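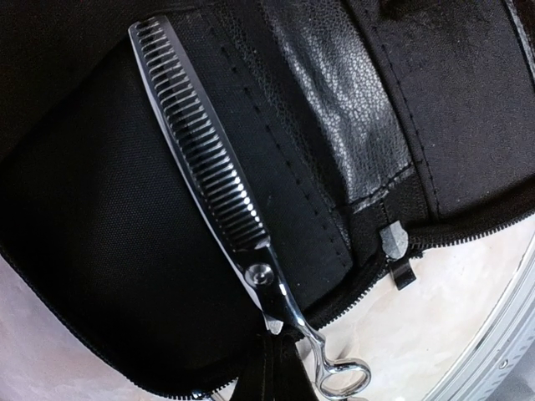

*Flurkberg Amateur Theatre, Hair & Wigs*

## Keeping your scissors happy

Right, it's January, the wigs are all back in their boxes, and I've had my kit spread over the kitchen bench for two nights running (sorry, family). Seemed a good time to write down what I do with my scissors, as Maxine Wihongi keeps asking and I keep telling her half of it.

**Thinning scissors first.** Hair packs in between the teeth and down near the pivot, and it's always worse if there's been hairspray about. I go along with an old soft toothbrush, from the back of the teeth out to the tips, then wipe with a bit of cotton dipped in methylated spirits. Dry them properly! Then one drop of clipper oil at the screw, open and close 15 times, and wipe off whatever creeps out.

**Checking the tension.** Hold one handle, lift the other until the blades make a cross, and let go. It should drop partway and stop. If it flops shut, nip the screw up a tiny bit. Never a full turn.

**Synthetic fringes** want their own pair. I learnt that on a grey bob for Meirion Penry, and the colour never forgave me either... that's another story.

**Sharpening.** Plain blades I'll touch up myself on a fine stone, but anything with teeth goes to Vaughan Hinds. Mine go every 6 months.

And no cutting paper, ribbon or gaffer tape with them. Lachlan, I'm looking at you.

Next up, getting spirit gum out of lace, once I've found my other brush.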